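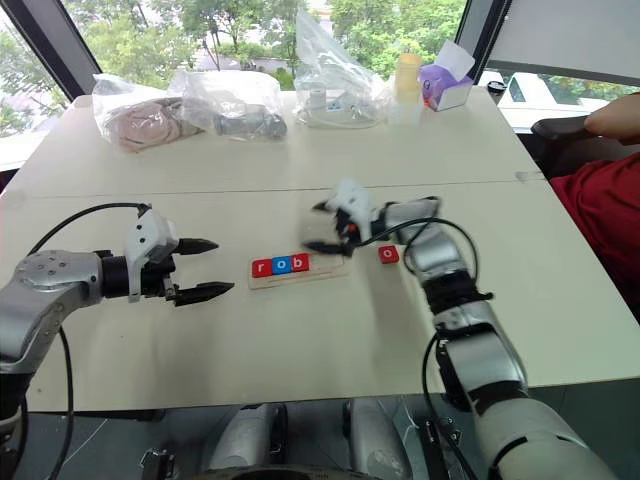
Momell 40 Match-Day Substitution Board

Two-sided handheld board for soccer officials, showing outgoing and incoming player numbers. Supplied to clubs and leagues by Rustthorpe.

Specifications
Part number: 1494
Digits: two per panel, two panels per side
Digit height: 156 mm
Viewing distance: 100 m in daylight
Battery life: 40 hours at medium brightness
Charging: USB-C, cable included
Operating range: -10 to 45 °C

Operation
Numbers are set from the keypad on the rear grip. Outgoing numbers show in red and incoming numbers in green. Hold the Time key for two seconds to switch to added time. The board stores up to five changes per team — enter them before kickoff and step through them with the arrow keys. Stored changes are cleared when the board is switched off.

Brightness adjusts to ambient light. For floodlit evening matches, manual level 3 is recommended.

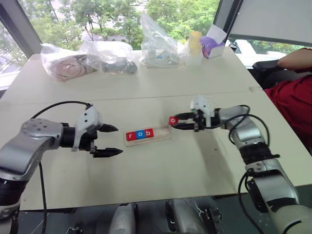

Red letter block with a white "o", held in the right gripper.

In the box
Board, padded carry bag, charging cable, wrist strap, printed quick guide. The Safavi wall bracket is sold separately and fits all boards made after October.

Care
Wipe with a damp cloth. Do not use solvent on the display window. Recharge every three months when in storage. The board is splash resistant with the port cover closed — it should not be left face up in standing water.

Warranty and service
Two years, parts and labor. Repairs are handled at the Cumier workshop. Send the serial number and a short description of the fault to Rekha Uniyal, service desk. League and bulk orders: Shirley Bouchard.

Page updated Mar 31, 2024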